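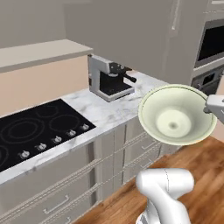

The Kernevau kitchen, with the green bowl up in the gripper.

7 January 2024

I have spent most of the Christmas break inside a kitchen that doesn't exist, and I've loved every minute of it. Well, not the bit with the wrist offset, but I'll get to that.

For anyone new here, Kernevau is my simulated kitchen: a robot arm, a worktop, some cupboards and a pile of crockery, all running on the PC under my desk. It began last April as a floor, a box and an arm that fell over. Since then it has grown a hob, an oven and a coffee machine, and like anything that grows a bit at a time it had got into a right state. So this was the winter service. A simulated arm doesn't need greasing, but it does drift out of order. You change a mass here, move a base there to get one test working, forget you did it, and three months later the thing is shaking like a wet dog and you have no idea why.

I started at the bottom, with the base. The arm stands in front of the worktop, and its base position is a line in a file that I had edited so often there were four old values commented out above the live one. I deleted the lot and measured from scratch. The base origin now sits 876 mm back from the wall behind the counter, measured square, and every other number in the cell is worked out from that one. I should have done this in April. Before, the worktop had its position, the arm had its position, and the two were only on speaking terms by luck. Now if I slide the whole run of units along, the arm comes with it. Lovely!

Next, the joints. I run the arm on Tostesis, a small controller I've been using for a couple of years, and it sends a new target to each joint 50 times a second. That's plenty for lifting bowls. What wasn't fine was the damping on the elbow, which I had turned right down one evening to make a demo look snappier. With nothing in the gripper it looked great. With a bowl in it, the elbow overshot, came back, overshot again, and the bowl ended up under the oven. I put all the joints back to their starting values and brought them up one at a time, with the arm stretched out over the hob each time because that's where a soft joint shows itself worst. It's slow going, and oddly soothing. Put the kettle on, change one number, watch the arm swing out and settle, write it down.

Then the wrist. Oh, the wrist. When I swapped grippers in the autumn I used the mounting flange from the Obeidat parts set, a really nicely made set of models, and I typed in the flange depth from memory. It should have been 41 mm. I had put 14. So for weeks the controller believed the fingertips were nearer the wrist than they were, and every grasp came in a bit too deep. I had "fixed" that by making the approach stop short, then fixed the stopping short by making the fingers open wider, and so on, a whole tower of bodges on top of two digits the wrong way round. Taking them all out again took an afternoon. If you have a cell of your own, real or not, go and check your tool offset today. I mean it, I'll wait.

How to check it without fancy kit: put a thin post on the worktop, drive the fingertips to the top of the post, then turn the wrist through half a turn while asking the tip to stay put. If the tip wanders off in a circle, the offset is wrong sideways. Then tilt the wrist instead and do it again, and that shows up the depth. I now have a little script called Jodby that does both and prints the error, and I run it whenever I touch anything past the elbow. 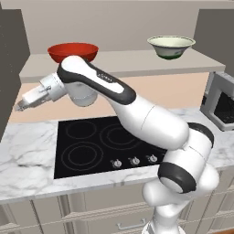
Arm out over the worktop, nothing in the fingers, two bowls up on the shelf.

The shelf was the next job. It has always been the awkward spot. The arm has to come up and over, and the long upper link passes very close to whatever is up there. I'd been using one simple box as the collision shape for that link, fatter than the link itself, so the planner kept refusing perfectly good paths past the shelf. I've replaced it with three capsules that hug it much better. The planner is happier and so am I. The downside is that there is far less slack if the shelf height is wrong, so the shelf now takes its height from the same file as everything else.

Bowls, then. Bowls are horrible and I adore them. A wide shallow one gives you a thin rim to pinch and a lot of weight hanging off to one side, and in a simulator the contact between fingertip and rim is worked out from a few points that jump about as the thing tips. My trouble was that the bowls had hollow insides to look at but were solid lumps as far as the physics was concerned, so the inner finger had nowhere to go. I cut each one into wedges round the wall with a separate disc for the base. I also gave them proper weights. The green one had been left at the default, heavy as a brick, and it's now 440 g. I nudged the fingertip friction down too, to a value I'd believe from rubber pads. It had been set so high that the fingers were more or less glued on, and a grasp that only works with glue isn't teaching me anything.

A few smaller things from the notebook, mostly so I can find them again:

The contact settings for the worktop and the floor are now separate. They used to share one, and the floor was too bouncy as a result.

The home pose has been raised a little, so the gripper clears the counter edge on the way out.

Reset now opens the fingers before it moves the arm. It used to do both at once, and if there was a bowl in the fingers it got thrown. Very funny the first time.

The hob knobs still have no joints. They're just for show, part of the same lump as the glass. Turning a knob is high on my list, but it needs a hinge and a stop at each end and I want the rest steady first.

Old config files are in a folder called attic and I'm not allowed to open it.

Still to do: the drawers. I'd like the arm to pull one open by its handle, and the handles are so slim that I'll probably need to go round the whole contact business again for those. I've had a quick go at the collision shapes already and the drawer shot across the kitchen, so there's some reading ahead of me. If you've got drawer runners behaving in your own set-up, please leave a comment with your friction and damping numbers, I'd be thrilled to compare.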